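Nisbet Forum » Perception » Object detection

Crate detector drops out when a shelf brace crosses the label

Posted by derham_k

I run a Nisbet detector on the head camera to find crates on rolling shelves. Uncovered crates are fine. When a diagonal brace passes in front of one, the score flickers and the planner discards the grasp target. Confidence threshold is 40, tracker timeout 200 ms. Lowering the threshold gives me false boxes on the shelf posts. Is there a better fix than retraining?

Fouad Saab

Leave the threshold alone. The timeout is too short for this view. Two changes in the tracker config:

1. Set hold_frames to 13, so a track survives the dropout. Reset it when the base moves.

2. Fit the crate pose to the whole slotted side. The label plate is a small target, and on our shelves the brace runs right across the stacked crates. 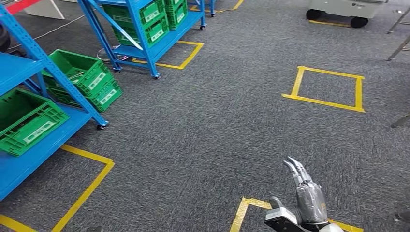 3. Mask the hand out of the input using joint state. It enters the same view and costs you detections near the bottom.

hilport_dev

Same problem here. I restarted the node and it went away for a while.

stodari7

Check your version first. Before release 2 hold_frames was read but never applied. No error in the log.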